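**1/** Fil de voyage, pour ceux qui m'ont demandé des nouvelles. En mai, j'ai visité enfin Newgrange — j'en rêvais depuis l'école.

**2/** Nous étions 4 dans la navette. Orla Mac Carthaigh avait déjà vu le tumulus 3 fois et elle se taisait quand même à l'entrée.
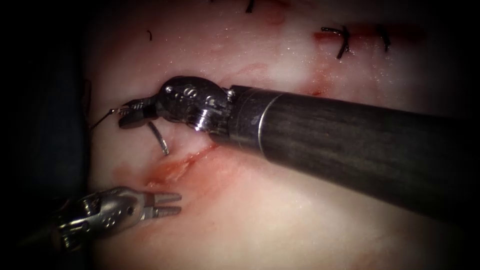
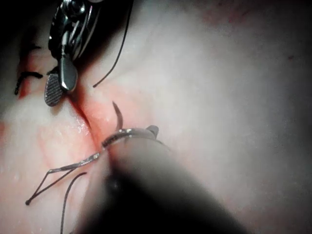
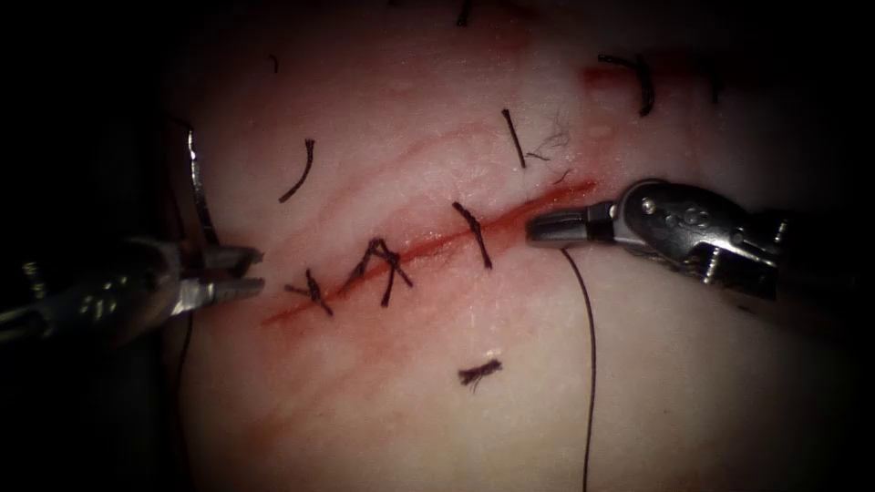

**3/** Le couloir est très étroit. Je suis passé de côté, avec mon sac contre le ventre. Dans la chambre, la guide a éteint la lumière et j'ai oublié l'heure.

**4/** Conseil pratique : réservez tôt et prenez un pull. Demain je raconte Knowth.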